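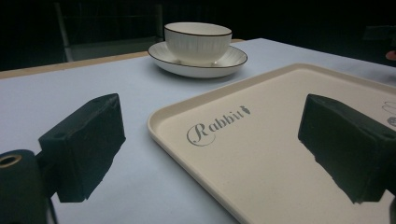

## 손잡이 그리퍼로 그릇 옮기기 시범을 녹화하는 방법

이 문서는 Hemon 손잡이 그리퍼를 사용해서 사람이 직접 작업을 보여 주고, 그 기록을 Brereo에서 학습용 데이터로 정리하는 순서를 설명합니다. 작업은 하나입니다. 받침 접시 위에 있는 흰 그릇을 잡아서 크림색 쟁반에 내려놓는 것입니다. 받침 접시는 옮기지 않고 책상에 그대로 둡니다.

저는 한국어가 모국어가 아니어서 문장이 조금 딱딱할 수 있습니다. 용어는 Brereo 메뉴에 나오는 말을 그대로 썼습니다. 이상한 표현을 발견하시면 저장소의 이슈에 남겨 주십시오.

읽기 전에 Hemon의 펌웨어 설치와 Brereo 로그인은 끝나 있어야 합니다. 로봇 팔은 녹화할 때 필요하지 않고, 마지막의 재생 확인에서만 필요합니다.

## 1. 책상 준비

1. 책상 위를 닦고, 작업에 쓰지 않는 물건을 치웁니다. 케이블, 컵, 휴대 전화도 치웁니다.
2. 그릇을 받침 접시의 가운데에 올려서 책상 안쪽에 둡니다. 시작 위치에서 보았을 때 두 손가락 사이의 빈 공간 너머로 그릇이 보이면 됩니다.
3. 쟁반은 앞쪽의 오른편에 둡니다. 쟁반 전체가 카메라에 들어올 필요는 없습니다. 그릇을 놓을 자리가 이동 중에 보이면 충분합니다.
4. 쟁반의 방향을 정합니다. 우리 쟁반에는 회색 글씨로 "Rabbit"이라고 쓰여 있고 옆에 작은 당근 그림이 있습니다. 이런 인쇄가 있으면 방향을 말로 맞추기가 쉽습니다. 기본 방향은 시작 위치에서 글씨를 바로 읽을 수 있는 방향입니다.

흰 그릇을 흰 책상 위에서 다루면 윤곽이 잘 안 보일 때가 있습니다. 우리가 쓰는 그릇과 접시는 테두리에 어두운 선이 있어서 구별이 됩니다. 선이 없는 그릇을 쓰신다면 먼저 짧게 시험 녹화를 하고, 화면에서 테두리를 눈으로 찾을 수 있는지 확인하십시오.

## 2. 조명과 노출

책상은 밝게 하고 뒤쪽은 어두워도 괜찮습니다. 다만 노출은 반드시 수동으로 고정합니다. 자동 노출을 켜 두면 카메라가 어두운 배경을 향할 때 책상이 갑자기 하얗게 날아가고, 그때 그릇의 옆면이 사라집니다.

고정하는 순서는 다음과 같습니다.

1. Brereo에서 **장치 > 카메라 > 노출**을 엽니다.
2. 그리퍼를 그릇 위로 가져갑니다.
3. 그릇의 반사광이 흰 덩어리로 보이지 않을 때까지 값을 내립니다.
4. **잠금**을 누릅니다.
5. 그리퍼를 쟁반 위로 옮겨서 글씨가 읽히는지 봅니다.

쟁반 표면에도 약한 광택이 있습니다. 램프가 쟁반에 바로 비치면 램프를 옆으로 옮기십시오. 노출 값을 다시 바꾸면 앞에서 녹화한 것과 밝기가 달라지므로, 한 세트가 끝날 때까지는 값을 건드리지 않습니다.

## 3. 그리퍼 보정

보정은 녹화를 시작하기 전에 한 번 하고, 손가락 패드를 교체했을 때 다시 합니다.

1. 그리퍼를 완전히 엽니다. **열림 값 저장**을 누릅니다.
2. 아무것도 잡지 않은 상태에서 끝까지 닫습니다. **닫힘 값 저장**을 누릅니다.
3. 열고 닫기를 천천히 반복하면서 그래프에 끊어진 곳이 없는지 봅니다.
4. **위치 추적**을 켜고 그리퍼를 좌우로 천천히 움직입니다. 상태 표시가 초록색으로 바뀔 때까지 기다립니다.

패드의 가장자리가 조금 닳은 것은 문제가 되지 않습니다. 안쪽 면이 벗겨졌거나 들떠 있으면 교체하십시오. 매끄러운 도자기는 안쪽 면의 상태에 따라 미끄러지는 정도가 많이 달라집니다.

## 4. 시범 한 번의 순서

처음에는 녹화하지 않고 연습만 합니다. 손이 순서를 기억하게 되면 녹화 버튼을 누릅니다.

**시작 자세.** 두 손가락을 열고 책상 위에 띄웁니다. 손가락이 책상이나 쟁반에 닿으면 안 됩니다. 이 자세에서 잠시 멈춘 다음에 움직입니다. 멈추는 구간이 있어야 Brereo가 시작점을 자동으로 찾습니다.

**접근.** 그릇 쪽으로 똑바로 갑니다. 중간에 방향을 여러 번 바꾸지 않습니다. 사람은 손목을 무의식적으로 돌리는 습관이 있는데, 로봇 팔은 그 회전을 따라 하다가 관절 한계에 걸릴 수 있습니다.

**잡기.** 손가락을 그릇의 양쪽 옆면에 맞춥니다. 받침 접시를 같이 잡지 않도록, 접시의 테두리보다 위에서 닫습니다. 세게 쥘 필요는 없습니다. 닫힌 뒤에 아주 짧게 기다리고 들어 올립니다.

**들기와 이동.** 먼저 위로 올리고, 그다음에 쟁반 쪽으로 옮깁니다. 대각선으로 바로 끌면 그릇의 바닥이 접시 테두리에 걸립니다. 쟁반에도 올라온 테두리가 있으니 그보다 높게 지나가십시오.

**놓기.** 쟁반의 평평한 면에 바닥이 닿은 것을 손으로 느낀 다음에 엽니다. 공중에서 놓는 시범은 한 번만 섞여도 학습 결과가 나빠질 수 있으므로 꼭 지웁니다.

**끝 자세.** 손가락을 연 채로 위로 빠져나와서 시작 자세의 높이로 돌아옵니다. 다시 잠시 멈추고 녹화를 끝냅니다.

연습할 때의 좋은 속도는 9초 안에 전체를 끝내는 속도입니다. 더 빠르면 영상이 흔들리고, 많이 느리면 손이 떨리는 것까지 기록됩니다.

## 5. 위치를 바꾸면서 녹화하기

같은 자리에서만 녹화하면 로봇은 그 자리만 배웁니다. 우리는 7가지 배치를 쓰고, 배치마다 그릇의 위치와 쟁반의 각도를 조금씩 바꿉니다. 배치표는 Zaidi 폴더 안의 `layout_ko.md`에 있습니다.

바꾸어도 되는 것:

- 그릇과 받침 접시의 위치 (둘은 항상 같이 옮깁니다)
- 쟁반의 각도와 책상 끝까지의 거리
- 시작 자세의 높이

바꾸면 안 되는 것:

- 노출 값
- 그릇을 놓는 자리의 규칙 (글씨를 가리지 않는 빈 면)
- 패드의 종류

마지막 규칙 때문에 질문을 많이 받습니다. 글씨 위에 그릇을 놓아도 로봇에게 큰 문제는 없습니다. 그러나 검수하는 사람이 쟁반의 방향을 확인할 수 없게 되어서, 우리는 빈 면에 놓기로 정했습니다.

배경에 있는 의자나 다른 물건은 굳이 치우지 않아도 됩니다. 책상 너머의 모습이 세트마다 조금 달라지는 편이 학습에는 오히려 도움이 됩니다. 단, 사람의 얼굴이 들어간 기록은 올리지 마십시오.

## 6. 기록 검수

녹화가 끝나면 Brereo의 **검수** 탭에서 하나씩 재생합니다. 빠르게 돌려 보아도 되지만, 잡는 순간과 놓는 순간은 원래 속도로 보십시오.

다음의 경우에는 **제외**를 누릅니다.

- 손가락이 그릇을 한 번 놓쳤다가 다시 잡았습니다.
- 받침 접시가 같이 끌려왔습니다.
- 다른 손이 화면에 들어왔습니다.
- 위치 추적 표시가 중간에 노란색이 되었습니다.
- 시작이나 끝에서 멈추는 구간이 없습니다.

다시 잡는 장면은 일부러 모으는 경우도 있습니다. 그런 기록은 `retry` 태그를 붙여서 다른 세트로 저장하고, 이 세트에는 넣지 않습니다.

이 작업의 현재 세트에는 검수를 통과한 시범이 199개 들어 있습니다. 새로 녹화한 것을 더할 때는 번호를 이어서 쓰고, 제외된 번호를 다시 사용하지 마십시오.

## 7. 내보내기와 재생 확인

1. **세트 > 내보내기**를 누르고 형식은 `Erkitz`를 고릅니다.
2. **그리퍼 폭 포함**에 체크합니다. 기본값은 꺼져 있습니다. 저도 이것을 잊어버려서 오후 전체를 다시 한 적이 있습니다.
3. 내보낸 파일에서 시범 4개를 골라 로봇 팔로 재생합니다. 첫 재생은 그릇 없이, 낮은 속도로 합니다.
4. 팔이 책상 끝이나 쟁반에 가까워지는 곳에서는 비상 정지 버튼에 손을 올려 둡니다.
5. 문제가 없으면 그릇을 놓고 한 번 더 재생합니다.

재생할 때의 책상은 녹화할 때와 똑같이 놓여 있어야 합니다. 재생은 카메라를 보지 않고 저장된 경로만 따라가므로, 그릇이 조금만 옆에 있어도 손가락이 그릇을 밀게 됩니다.

## 자주 생기는 문제

**그래프에서 손가락이 끝까지 닫히지 않았다고 나옵니다.** 그릇을 잡은 상태라면 정상입니다. 그릇의 폭만큼 열려 있기 때문입니다. 빈손일 때도 같다면 3번의 보정을 다시 하십시오.

**위치 추적이 자주 끊어집니다.** 빈 흰 책상만 화면에 오래 보이면 추적할 점이 부족합니다. 쟁반이나 책상의 먼 쪽 가장자리가 화면에 조금이라도 남도록 각도를 바꾸어 보십시오.

**들어 올릴 때 그릇이 기울어집니다.** 두 손가락의 높이가 다르거나 너무 위쪽을 잡은 것입니다. 우리 그릇은 옆면이 위로 갈수록 조금 벌어지는 모양이어서, 테두리 근처를 잡으면 아래로 빠지기보다 한쪽으로 돌아갑니다. 중간 높이를 잡으면 대부분 해결됩니다.

**내보내기가 멈춥니다.** 검수하지 않은 기록이 남아 있는지 확인하십시오. 목록에서 회색 점이 있는 항목을 모두 통과나 제외로 바꾸면 다시 진행됩니다.

왼손으로 녹화하는 설정은 다른 페이지에 있습니다. 쟁반을 왼편에 두는 배치표는 9월에 추가할 예정입니다.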